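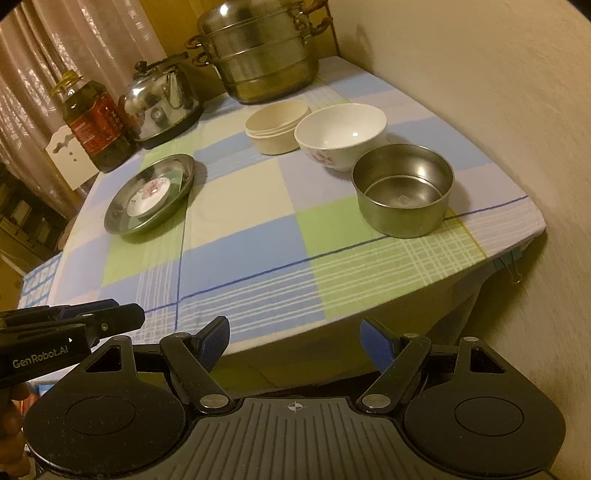

The kitchen table at Peltgate, with the steamer and kettle at the back by the wall.

Kitchen table, Peltgate
Posted 14 March 2018 by Myroslav Nazarenko

Search this site
Enter keywords
Go

This page belongs with the other ones on the Peltgate flat. The kitchen there is small and the table does the work of a worktop, so most of the cooking things end up on it at some point in the day. A few people asked about the steamer and the cloth after the last set went up, and I have put the notes on those here along with the rest.

The table

The table came with the flat. It stands against the wall. We looked at replacing it with a narrower one from Sevano, but the narrow one was also lower, and chopping at it for any length of time would have been hard on the back. The old one stayed. One leg has a folded piece of card under it and the card gets changed when it goes flat.

The only worktop besides this is the piece between the sink and the hob, which takes a chopping board and nothing else. Anything that has to be set down goes on the table.

The cloth

Pale blue, light green, cream and white checks with thin dark blue lines. I bought it off the roll at the market and cut it myself, and I cut it a bit long. It is held under the edge with a clip at the front, the blue one on the right. Without a clip the whole cloth creeps towards you when you pull a heavy pan forward.

There is a second cloth in a plain colour which is used when this one is in the wash. It marks more easily. Checks hide tea very well and I would buy checks again.

The steamer

Stainless steel, in tiers, with a domed lid and brown wood on the side handles. It gets more use than anything else in the kitchen. Rice or soup goes at the bottom and buns or fish above, and on a weekday evening that is the whole dinner done on one ring. The hob is an old Polat with 2 good rings and 2 slow ones, so cooking upwards makes sense.

It lives on the table at the back because it doesn't fit in the cupboards. I measured the Festholm wall unit before I ordered it and forgot to allow for the lid.

If you are buying one, check that the tiers sit snugly and turn without catching. Ours caught for the first month or so until a burr on one rim was rubbed down with wet-and-dry paper. Put more water in than you think it needs. I boiled it dry once and the base has kept a rainbow patch from it.

The kettle

Chrome, electric, with a black knob on the lid. It sits on its base next to the steamer and it shows every fingerprint. Once a month it is descaled with vinegar, left to stand and rinsed out twice. Water here is hard and you can see the difference the next morning.

The lead only just reaches the socket. That settles where the kettle goes, and where the kettle goes settles where everything else goes.

Cooking oil

Bought in the large bottle with the yellow cap and the red label. It works out cheaper than small bottles and there is less carrying in between. The drawback is pouring from it when full, so a little gets decanted into a jar for the hob and the big one stays back out of the way. Wipe the neck before the cap goes on, or you will have a ring on the cloth.

White bowl, pink flowers

Used for soup, noodles, salad and occasionally for keys. The pink print is on the outside. It was one of a set of 5 from a shop that was closing down, and the rest of the set is on the shelf. Seconds, I think, going by the price, though I have never found the fault. It goes in the sink and not the dishwasher. The print on a similar bowl of my sister's went pale after a year of dishwashing.

Small saucer

White with a pink flower pattern and some green at the rim. It is not part of the same set as the bowl but near enough. It is used for pickles, salt or a spoon that has been in something. The steel plate it is sitting on is a general one and gets used under anything that might drip.

I have been looking for more saucers in this pattern. If anybody has seen them please leave a note through the contact page.

Deep steel bowl

For washing rice and mixing. There is a small label on the bottom, inside. Warm oil and a fingernail will shift most labels of that kind. White spirit is quicker but I don't like it near food. If the label tears and leaves paper behind, rub oil in, leave it for an hour and wipe it off with a dry cloth, then wash the bowl as usual. Don't use a metal scourer or you will see the scratches for ever after.

Steel bowls of this depth are also good for proving dough, with a damp towel over the top. Stand it near the kettle and it keeps a little warmer.

Cream container

Round, with a lid, in stacked tiers. Handy for leftovers and for taking food to other people's houses. The lid should be left off overnight after washing, otherwise the inside holds a smell.

Chairs and curtain

The white chair with the cut-outs in the back is older than the others and a nuisance to dust. A soft paintbrush does the cut-outs better than a cloth. The beige curtain is sheer and lets enough light through that the lamp stays off until late afternoon, even in March. It is washed on a cool cycle and hung up damp, no ironing.

The cabinet on that side is dark wood and doesn't match anything else in the flat. It holds tins, and it is staying.

Still to do

Longer lead or another socket for the kettle.
Shelf for the steamer, deep enough this time.
Another clip for the cloth.
New card under the table leg.

I will add to the page when the shelf is up. The wall on that side is plain cream and it crumbles when drilled, so it may be a while.

Recent galleries
Peltgate hallway, coats and shoes
Festholm wall unit, fitting notes
Cleaning the Polat hob
Tins and jars, before and after sorting
Cutlery drawer
Balcony pots, first week of March
Older galleries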